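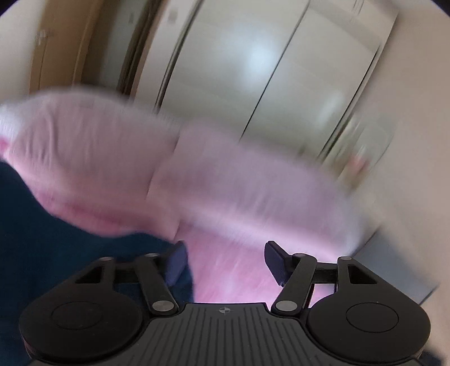

The two-finger hand grip with pink fabric, in a room with a tall wardrobe.

Brurkex Hand Grip, for housekeeping and linen teams

If you've ever changed beds for a living, you know that cloth has a mind of its own, and that it takes a person quite a while to learn its ways. The Brurkex Hand Grip grew out of that. Your staff hold it and work with it, two fingers opening and closing on the bedding, and what they do with it becomes the lesson for the Asiretti folding station downstairs. We like this arrangement a great deal, because the people who know the work are the ones doing the teaching!

Our longest-running customer is the guesthouse group at Utarbridge, where the housekeepers started with 3 grips in March and now keep a shelf of them by the linen room. The station there handles pillowcases and flat sheets. Duvets still go to people (they are a handful, as anyone who has wrestled one into its cover will tell you), and the team has moved more of its hours to room checks and to the guests themselves. Nobody's shift was cut. A few of the housekeepers did tell us that the first weeks felt slow and a bit awkward, and we'd ask you to plan for that, with lighter room lists while everyone gets used to the thing.

We also recommend that teaching time is paid time, written into the schedule, and that staff can see what has been recorded and ask for any of it to be removed. The Halás laundry, which joined us later, asked for this in writing, and we now put it in every agreement.

What comes with it
Hand grip with textured fingertip pads
Spare pads, one pair
Wall hook and carry pouch
Printed guide for staff, large type

Details
Recommended session: 40 minutes, then a break
Teaching sessions before first station trial: about 251
Order code: 114

Trial sets are lent for one month. Write to us with the number of rooms you look after and the kinds of linen you use, and we'll get back to you with a suggested plan.

Page updated Aug 2, 2021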